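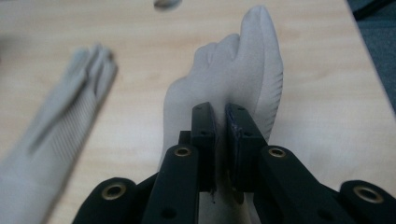
How many hand-held demonstrations does a policy need before it can pick up and place soft items like gloves?

For one type of item on one table, a couple of hundred good ones will get you something that works most of the time. Past that point, more variety in where the item starts helps more than a bigger pile of the same thing.

Forum: Manipulation and Learning
Thread: Demo count vs demo variety for cloth items

kpandey
I wrote the question and answer at the top for our group's notes page and I'd like people to pick holes in it before it goes up. It comes from a test we finished in December. We collected 1134 demonstrations with the hand-held gripper, all of them knit gloves on a wooden table. The task is to pinch one glove near the base, lift it and lay it on top of the other one.

We trained on everything, then on smaller sets picked two ways. One way was random. The other was picked so that the starting positions and angles of the gloves were spread out as evenly as we could manage. Each policy got 100 trials on the arm, same table, same lights.

The small spread-out set did nearly as well as the full set. The small random set was clearly worse. I'll put the table of results up when Brijesh has checked my scoring.

lavar_bench
How did you score it? With cloth I find "success" can mean anything. If the glove lands folded over on itself, does that count?

kpandey
It counts if the glove ends up on the other glove and at least half of it overlaps. Folded is fine. We tried a stricter rule first and two people scoring the same trials couldn't agree, so we dropped it.

ronaldo.s
I don't agree with the "couple of hundred" line. We ran something close to this at Grestdale with socks and tea towels, and at that size the policy was hopeless. It would go to the right place, close too early and come up with nothing. We needed several times as many before the grasp was any good.

If you put a number like that on a notes page people will plan a whole project around it.

kpandey
Fair. Were all your items mixed into one set?

ronaldo.s
Yes, mixed. Three kinds of sock and the towels.

kpandey
Then I don't think the two results clash. Mine says one type of item on one table, and it says so in the first few words. Yours is a harder job.

ronaldo.s
It says so, but that isn't the bit people will remember.

S_Chaudhary
Can I ask about the grasp itself. Knit gloves are forgiving. The fabric bunches up between the jaws and if you get any of it you've got the glove. A tea towel lying flat gives you nothing to pinch. I'd expect the item to matter as much as the count, and you only have one item.

Also, where do your demonstrators grip? If everyone takes it just under the thumb then the policy only has to find one spot.

kpandey
Just under the thumb is what we asked for, yes. Sushil did a batch where he gripped wherever he liked and it made things worse at the small sizes. With the full set it made no difference I could measure.

sushil_y
Sushil here. To be exact, my batch was 38 demos and I was told to grip anywhere on the glove. Fingertip grasps are bad because the glove swings about when you lift it, and then it lands in a heap. I would not read much into it with that few.

I also want to say that the pads matter. I swapped a worn pad for a new one partway through a Saturday session and the new one held the fabric noticeably better. The demos before and after are not quite the same and we haven't separated them.

lavar_bench
That should be in the write-up. If the pads on the arm were new and half the demos were done with worn ones, you've got a mismatch on top of everything else.

kpandey
The pads on the arm were new, yes. I'll go through the session log and mark which demos came before the swap. If the result changes when I leave those out I'll say so.

brijesh_r
I've done about half the scoring check. Three trials I'd mark differently, all from the random set, and two of those go in its favour. The gap gets slightly smaller but it's still there.

One thing I'd like to see is more than one random draw. At the moment it's a single random subset against a single spread-out one, and a bad draw could explain a good part of this. Even 2 more would help.

ronaldo.s
Agree with Brijesh. That's a bigger problem than my number.

kpandey
OK. I'll train two more random sets and run them next. The arm is booked by the Pivano project until the end of the week, so it won't be straight away. Until then I'll change the answer to read "for one type of item, gripped in one place, on one table" and take the figure out.

S_Chaudhary
I'd leave the figure in with the conditions next to it. A vague answer is no use to someone planning their collection.

ronaldo.s
And I'd take it out. Your page though.

kpandey
I'll leave it out until the new runs are done and then look again. Ronaldo, if you can send me your sock results split by item I'll put them alongside.

ronaldo.s
Will do. The towels are in a separate folder so give me a day or two.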